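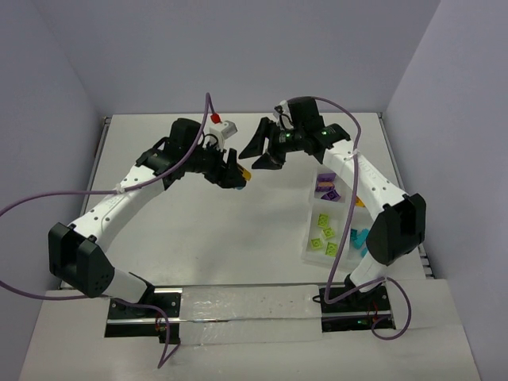
News > Broadcasting > Radio Archive

Pukstead Radio Opens Its Interview Archive to Listeners
By the Stema Newsletter Desk | November

Pukstead Radio has made 395 recorded interviews from its evening talk program available to the public free of charge. The recordings cover 23 seasons, beginning in 2000, and include conversations with actors, musicians, authors and local officials.

The original tapes were transferred by Weluvard, an audio restoration firm. Each interview is presented at full length, with the station's news breaks removed. Written transcripts have been prepared for about 150 of the programs – mainly those from the earliest seasons – and more will be added as they are checked.

Listeners may search the archive by guest, season or topic. Schools and libraries that wish to use longer excerpts should apply in writing to the Subramaniam Fund, which paid for the transfer work and handles permissions on the station's behalf.

The evening program continues to air at 7 p.m.

14 shares | 3 comments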